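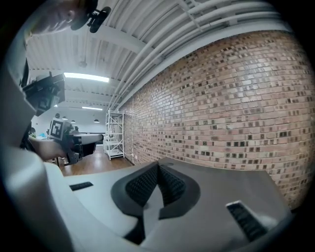 Gray housing with dark finger pads. Photo: Zeyu Zhong

Extended warranties: questions readers send us

Should I buy one?

Usually we'd say no. The store makes good money on these plans, and that money comes from people who pay in and never make a claim. If a broken dishwasher would wreck your month, we can see the appeal. If it would only annoy you, keep the cash.

The salesperson said repairs on my fridge could cost up to $2,000. Is that true?

Could is doing a lot of work there. Ask which repair costs that much and how often it comes up on that model. Ilídio Paiva, who fixed appliances for years before he started writing for Rallevier, has put this to salespeople in several stores and is still waiting for a straight reply. Most of the fridge calls he used to go on were for door seals, fans and ice makers.

What does "full coverage" mean?

Whatever the contract says it means. The Greltness Complete plan, which a reader named Conceição Esteves sent us, has 41 exclusions. Shelves, bulbs, seals and "cosmetic or semi-cosmetic parts" are all on the list. We wrote to ask what a semi-cosmetic part is and got back a link to the same contract.

Is the plan on top of the maker's warranty?

Check the start date. Many plans begin the day you buy, so for the first year you may be paying for cover you already have. The Torres plan does this, though the leaflet by the register calls it "five years of extra protection." We count four.

What if they decide my machine isn't worth fixing?

Look for the words "fair value" or "current value." They let the company pay you what it thinks your old machine is worth now. Nokuthula Matlala paid $500 for a washer and was offered $60 for it when the motor went. The plan had cost her more than that. She argued and got a bit more – she won't say how much, as she had to sign something.

Do I get my money back if I never claim?

Some plans promise this. Zakine does, as store credit, if you send in a form during a short window after the plan ends. They don't remind you. We would treat that promise as worth nothing, and if you happen to remember the form, enjoy the credit.

Can I cancel?

Often, yes, and sooner is better. Ask in writing, keep a copy, and ask for the refund to go back to the card you used. A phone rep may offer you a free month or a discount to stay. You can say no to that too.

Doesn't my credit card already cover this?

Maybe. Some cards add time to the maker's warranty and plenty have quietly dropped it. Read the current benefits guide for your own card – an old blog post won't do, and neither will the word of the person selling you the plan.

Is there any plan you like?

A few are less bad than the rest. We look for a short list of exclusions, a replacement promise with no "current value" wording, and a repair shop near you that will admit to working with the company. Call the shop first. Simão Simões did that before buying a plan for his oven and was told they had stopped taking those jobs because they weren't getting paid.

Do you earn anything when I buy a plan?

No. We turned down the links. You're right to ask, and you should ask it of every site that ranks these things.

Page last checked in April. Plan terms change, so read yours before you rely on ours.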